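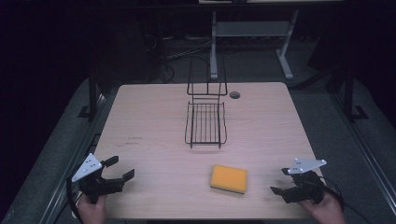 November, and I have finally admitted that the sourdough is dead. I fed it twice a day for a fortnight and it just sat there smelling of nail polish remover, so tonight I tipped it down the laundry sink and said a few words. Mum would have had something to say about the waste of flour! Then, being in a clearing-out sort of mood, I went on to the rest of the kitchen, and by nine o'clock I had every jar in the place lined up on the bench and a firm opinion about dish racks. Black wire is the only way to go, one with a proper upright bit at the back, and I will not be talked into another of those white plastic trays that go slimy in the corners. I have had three and they all ended up in the bin.

Anyway the jars. I am down to the ones with lids that fit. The rest are in a box by the back door for Chia-jung, who wants them for her pickled mustard greens (she's making enough to see out a siege, from what I can tell). She rang while I was elbow-deep and we talked for 40 minutes, mostly about the choir, which I swore I wouldn't write about again but here we go.

So the choir. We are doing the Christmas concert after all, in the hall on Lai Street, and there's been a terrific blue over the second half. Half the altos want carols and only carols. The basses want the sea shanties because they got a clap for them last year and they've been unbearable ever since. I'm a soprano and therefore nobody has asked me anything, but if they did I would say do both and cut the solo. It goes for ten verses. I love Chia-jung dearly and she is the one singing it, so that opinion lives in this book and nowhere else.

She has a cold, too, poor thing. She sounded like a drain. I told her to steam her head over a bowl and she said she'd been doing that and all it had done was curl her fringe.

What else. The car passed its rego check but needs two new tyres, $248 for the pair fitted, and I said yes before I'd even thought about it because the fella had already put it up on the hoist. I could probably have got them cheaper at the place out past the showground. Too late now. I walked home while they did it and came along the creek path, which I haven't done since winter, and the jacaranda behind the bowls club is out! Purple all over the footpath and bees in it. I had a little sit on the bench there and ate the apple I'd been carrying in my bag since Lord knows when. Slightly floury. Still an apple.

The library book is due back and I haven't finished it. It's the one about the Swedish village, Skolaten, where everyone is either a widow or having an affair with the ferryman, sometimes both, and I keep nodding off on page 90-something. I may never find out who put the letter in the hymn book. My money's on the schoolteacher. I might skip to the end in the bath.

I did manage the tomatoes before dark. The ones in the big pot have flowers but the two along the fence have gone yellow at the bottom and I don't know if I've overwatered them or if it's something worse. Pinched off the bad leaves and gave them a stern look. The basil's been got at by something with a very good appetite. I went out with the torch after tea and found one snail, a fat one, who went over the fence into the lane. He'll be back by morning I suppose.

Tomorrow: tyres to pay for (they let me take the car and fix it up later, very trusting), jars to Chia-jung's, and a lemon for her throat if there's a decent one on the tree. Rehearsal at 7. I need to find my folder, which was on the piano and isn't now. Also ring the dentist. I've written that at the bottom of the last four entries and I'm writing it again.

Feet are killing me. Wearing the wrong shoes for that walk, the tan ones with the strap. Cup of tea and then bed, and I'm not going to lie there thinking about the shanties.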